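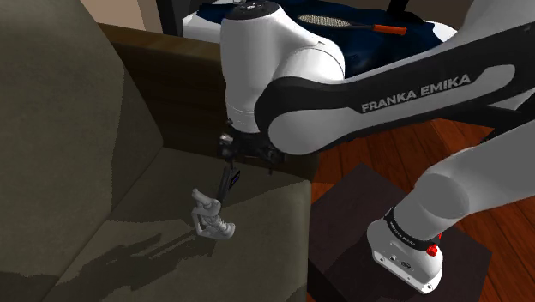

Ticket: Season ticket barcodes refused at the East turnstiles
Opened by: Imtiaz Pramanik, Skerner Town FC ticket office
Assigned to: Nicanor Zabala, Vivley Support
Priority: High (was Low until the chairman's brother-in-law got stuck)

Imtiaz, Tuesday
Cup quarter-final, 35 minutes to kickoff, and Gate 6 started flashing ALREADY ADMITTED at people who were plainly standing outside. We waved them in by hand. The scanner count says 1300 through the East side, and I don't believe a word of it. Semi-final is at home to Gbeho, so I'd like this fixed before then.

Nicanor
Sorry about that. Did it hit every ticket or only season tickets? And was Gate 6 restarted during the evening?

Imtiaz
Season tickets only. Restarted twice, once on purpose.

Nicanor
Found it. Cup ties are a paid add-on for your season holders, and the add-on was loaded against the last-round match with Skikov. They had all been admitted — to a game you won in March. I've moved the list over. Please test with 50 barcodes, gate offline first, then online.

Imtiaz
Offline: all fine. Online: all fine except one, which belongs to a man we banned.

Nicanor
That one is working as intended. Can I close this?

Imtiaz
Leave it open until the semi-final kicks off. I've supported this club too long to relax at this stage.

Status: Pending customer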